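From: Wendy Wragg
To: hellero-manip
Subject: Re: blurred head camera footage, keep or drop?

Lalit Pal wrote on Wednesday:
> I filtered the Hellero set by sharpness and lost a fair chunk of the
> frames where the base is turning. Is there any reason to keep them? My
> feeling is they only add noise to the policy.

Lalit,

We tried it both ways at Fandthorpe. The full set is 2754 episodes. Shanti trained one policy on everything and one with the blurred frames removed, same seed and same schedule, then ran 62 trials of each. The filtered policy did worse whenever the robot had to turn between two tables. On tasks at a single table we couldn't separate them.
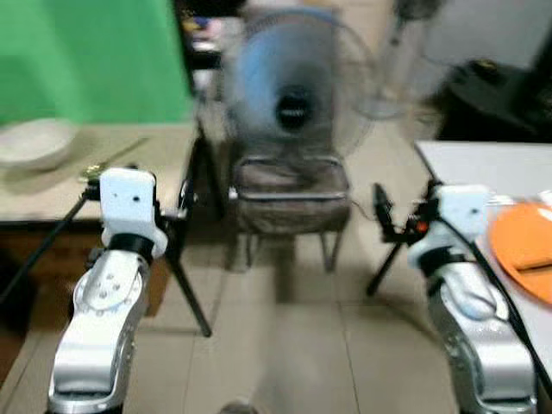
Does the blur have to be labelled for the policy to cope with it? Plain training on the unfiltered frames was enough in our runs, and adding a sharpness score as an input made no difference we could measure.

My guess is that filtering leaves gaps in the middle of a turn, so the action chunks no longer line up with what the camera sees. Liya is checking that by dropping sharp frames at random to match the count.

I'd keep them. If you need to save disk space, resample the idle stretches at the start of each episode instead. The config is in the Wokusberg repo under filters.

Wendy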